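Handheld gripper kits – Flekar pair vs Onditz
Forum: Manipulation hardware

kestrel_arm
Posted May 19, 2023
We are choosing between the Flekar handheld pair and the Onditz single for collecting two-handed demonstrations. Tasks are table-top: clear food containers, light parts, lids. Has anyone run the Flekar set for more than a demo day? Two from our trial:

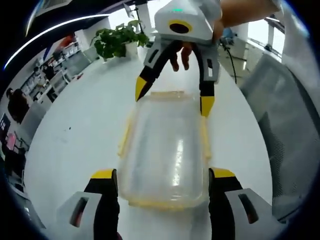
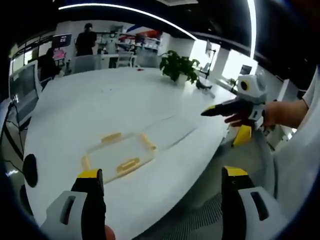
My main doubt is the finger pads. Grip on rigid clear plastic is fine at low force, but I get slip on rounded corners. The quote is 3014 for the pair, calibration included.

tolv
Pads are a consumable. We changed ours after 1043 recorded runs and should have done it sooner. Check the lens calibration at the same time, as the wide lens is less forgiving than the data sheet suggests.

m_brandreth
Disagree on the pads. Slip on corners is usually approach angle. Come in square to the long walls and the stock pads hold. I would worry more about tracking – a glossy white table gives the software very little to lock on to.

kestrel_arm
Tracking dropped out on 103 runs, nearly all with both grippers low over the table. Flekar support told us to put down a patterned mat.

tolv
A mat works until your test bench has no mat. Kairys sell a matt table film which did more for us.

m_brandreth
Film marks easily. Ours was scrap by July.

ohm_sweet
Onditz owner here. Lighter in the hand, worse jaw travel, and syncing two singles is your own problem. For lids I would pay for the pair. Ask Aden for a quote as well, they resell Flekar and were cheaper on spare fingers.

kestrel_arm
Will do. Spare fingers were not in our quote.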